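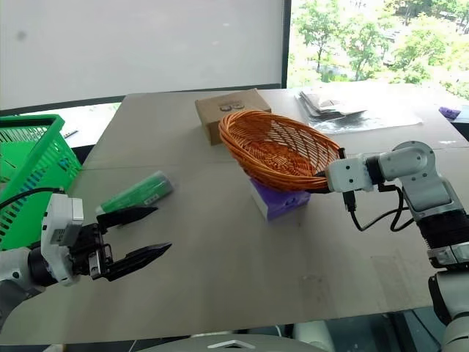
Pimmont two-arm teaching kit: my review after three weeks

Posted July 26, 2023

I teach robots things for a living now, which my mother still tells people is "computers." Our little shop in Davthorpe bought the Pimmont kit this spring to replace a setup we'd patched together ourselves, and Nathalie McKinnon asked me to write up what I think before she orders a second one.

Quick version: I like it a lot, with one big gripe and a couple of small ones.

What you get is a pair of hand-held leader arms, a foot pedal, and the recording software. You move the leaders and the robot's arms follow. Press the pedal to start a recording, press it again to stop, and that's one demonstration. I had the hang of it by lunch on day one (Elikem Yakubu took until the next morning, but he will tell you he was being careful).

Our test job is packing groceries and household stuff, so think bottles, soft packs, a cardboard box, plastic bags and a woven basket. Boring things to pick up with your own hand and surprisingly fussy with two skinny fingers! A bottle lying on its side wants to roll the second you touch it a bit off center. With our old rig I'd chase it across the table. The Pimmont leaders are light enough that I can sneak up on it slowly, and the delay is so small I stopped noticing it.
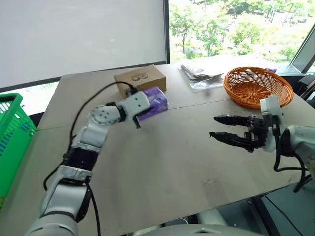
Soft packs are where my big gripe comes in. There's no feel in the leader handles at all. You squeeze, the gripper squeezes, and you're judging how hard by eye. I've gotten better at it, but I'd pay extra for a little push-back in the trigger. The Vestangate kit we borrowed last year had that, though everything else about it drove me up the wall.

Small gripes: the pedal slides on a smooth floor (I stuck a rubber mat under it), and the right leader drifted on me 3 times until I redid the calibration. That takes 8 minutes and you can't skip any of it.

The playback screen is great. You can trim off the dithering at the start of a take, toss a bad one, and leave a note for whoever's on next. Nadhirah Kusuma and I swap shifts, and her notes have saved me from repeating plenty of her mistakes – and she'd say the same about mine. My best day so far was 21 keepers, and my shoulders were fine afterward, which was never true before.

We paid $3657 with shipping. For a shop our size that stings, but I'd buy it again, and I've told Nathalie to go ahead with the second one. Just get the mat for the pedal.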